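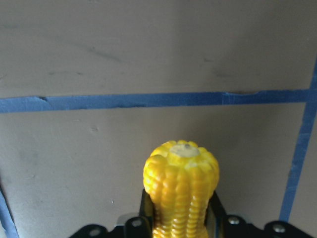
## Corn in a lidded pot

The corn notes have been sitting in a draft since September, when Asmaa Bouzid asked why I cook cobs under a lid with so little water. The answer is mostly heating time. A full pot takes far longer to reach a boil, and the kernels taste the same to me either way.

My quantity is 700 ml for a medium pot. The cobs sit partly out of the water and the steam does the rest. 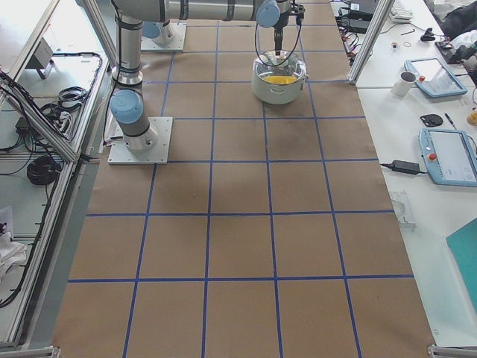 Lid position matters more than the amount of salt. Fully closed, my pot foams over at medium heat. I start it closed, then shift the glass so it rests only partly over the rim, as on the white pot with the yellow showing through. Glass also saves lifting it to check the level — each lift costs heat.

I tried a probe in the steam one Friday. It read 94 °C with the lid shifted and 75 °C a minute after I took it off.
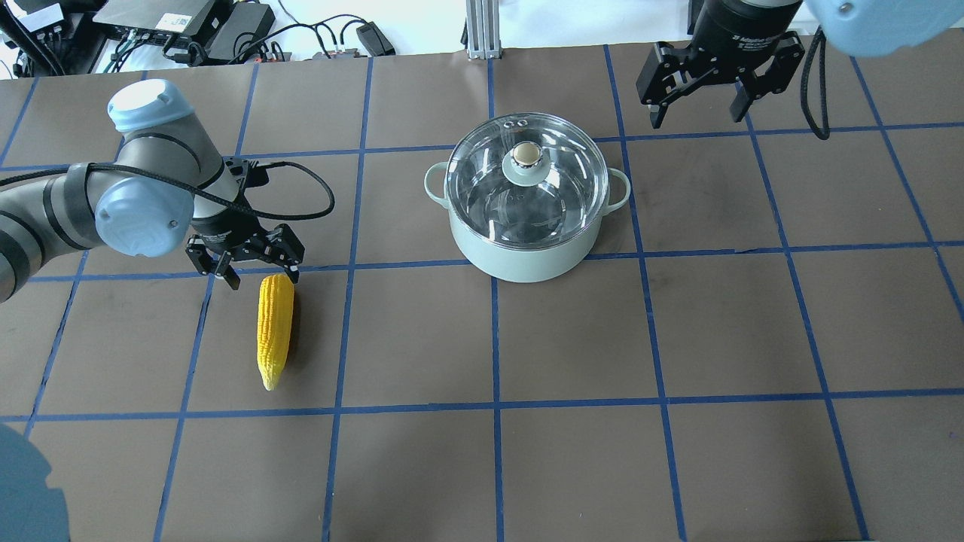
*Lid on, corn out on the grid.*

Short side handles are my one complaint about this style of pot. They store well, but I need 2 cloths to carry it. Kenza Slaoui prefers a single long handle and will not be argued with. 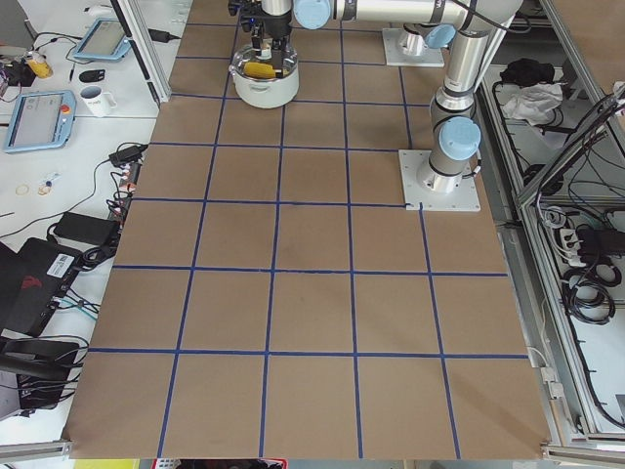 ## Still to test

- Cobs cut in half, same water
- Salt added at the end
- Lid closed throughout, lowest burner setting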